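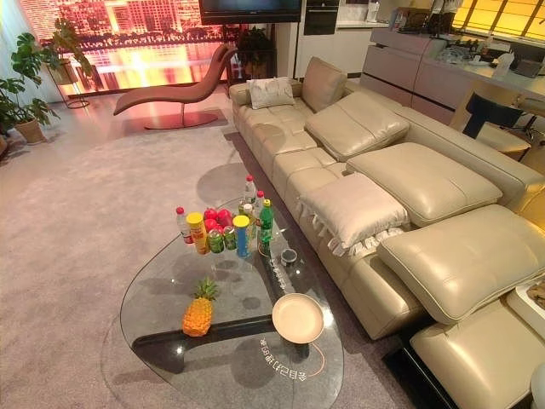 Living room corner, table laid out for the pickup runs. April.

Notebook, budget stuff mostly. Kulsoom Mirani wants the equipment list for the next half year on her desk before she goes on leave, so I'm writing it down here while the arms are running and I can look at what we're short of. Andholm room, living room side.

First item, and the one I'll fight for: fingers and pads. We've been treating the gripper pads like they last forever and they don't. Vukgate quoted 90 a set if we buy them one at a time, and they come down a bit (how much, still waiting to hear!) if we take 6 sets together. I say take the six. We lose more in idle afternoons waiting on a courier than we'd ever save by being careful, and we've all stood there poking at a worn pad with a thumb and saying it'll do for today.

Second item, props. Small money, but it goes out of the same pot and I always forget it. The pineapple has turned out to be a great test object, because it's bumpy and fat and has that leafy end that gets into everything. I'd like a second one in a different size, plus more cans and more of the tube-shaped snack canisters. 400 for props through the summer should cover it with something left for plates.

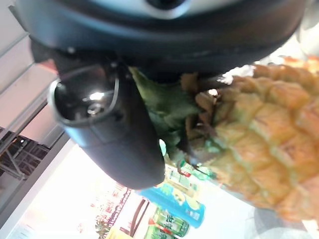 What I don't want is for us to buy a big box of random kitchen stuff again like we did from Flivitz. Half of it was too wide for the jaws and it's still sitting in the storage room. From now on somebody measures the jaw opening, writes it on a sticky note and takes the sticky note shopping. (Me, probably.)

Third, the hand question. Kulsoom asked if we should put the same thing on both sides and I keep going back and forth. Five fingers on the left and a parallel gripper on the right is a pain for spares, two sets of everything, two calibration sheets, two people to call when it goes wrong. But I like having both when we plan a task. The gripper is the one I trust with a pot or a bottle, and the hand is what visitors ask to see, which I know isn't a budget argument, but it does get us visitors. My vote is keep the mix for now and put 2,000 aside for one repair on the hand. If we don't spend it, lovely, it rolls into the pads.

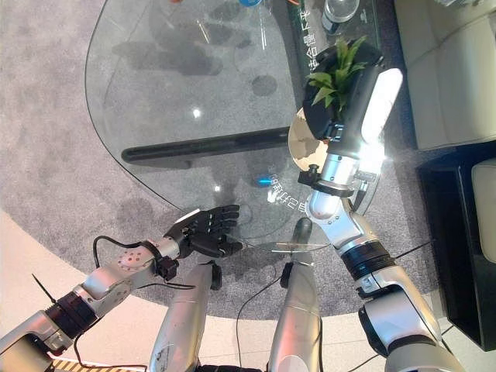

Cables next. We need longer sleeves and better clips, and I want a proper strain relief near the wrist before anybody talks about new cameras. Malý has a kit that looks right in the catalog, though the drawing shows it on a slimmer arm than ours. I've written to ask for the inside diameter. No price in this list until they answer, I'm not guessing again after last time.

Things I took OFF the list, so nobody asks me in the hallway: the second glass table (we have one, it's plenty of trouble with the reflections), the rolling tool cart, and the fancy lamp. If the glare bothers the vision people they can try closing the blinds first, which is free.
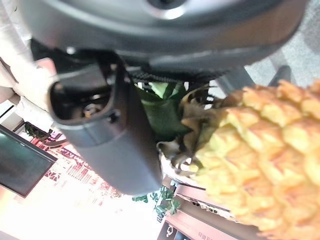
Also thinking about lead times. Pads are quick once the order goes in, the hand repair is slow because it has to be shipped out and back, and props are a walk to the store. So the order I'd do it in is pads now, props whenever, and a phone call about the hand this month just to get a slot even if nothing is broken yet. Kulsoom, if you're reading this before I catch you, please say yes or no to the six sets first, the rest can wait till you're back.

To do: chase Vukgate for the bundle price. Chase Malý for the diameter. Go through the Flivitz box and pull out anything narrow enough to use. Find out who has the good calipers!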